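4.2 What the stacking figures cost

Suppliers tend to quote a price for the arm and leave the rest to the buyer. We kept a ledger for the Clostgate bench from January onwards, and the arm was the easy part. Fixings, spare fingers, a second wrist camera and staff hours spent resetting the work came under separate budget lines, and two of those lines had not been planned for at all.

The task used for the costing was chosen because it needs almost nothing: coloured blocks, a whiteboard laid flat on a table and a target area drawn on it by hand (Figure 3). We doubt that it says much about parts handling at Gundby, where the equipment would finally be installed. The Pello brochure nonetheless treats block stacking as proof of readiness, and our own funding bid repeated the claim without testing it.
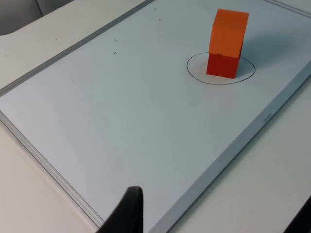 Figure 3. Wrist camera view of the costing task, with an orange block on a red block at the drawn oval. The gripper fingers are at the bottom of the view.

4.3 Planning for a second arm

The case for buying a second arm rests on 2,000 trials a month. In our best month the bench logged 1,235, and 200 of those had to be thrown out when the lighting was changed. A second arm would not have helped with either problem. It would have added another service contract and another set of spares.

The Sjögren quote spreads the purchase over 2 years and looks cheaper on paper. It leaves out training, and it assumes that the grippers last the full term. We have seen no evidence for this and would budget for replacements from the start. Until monthly output on one arm is steady, we see little reason to pay for another.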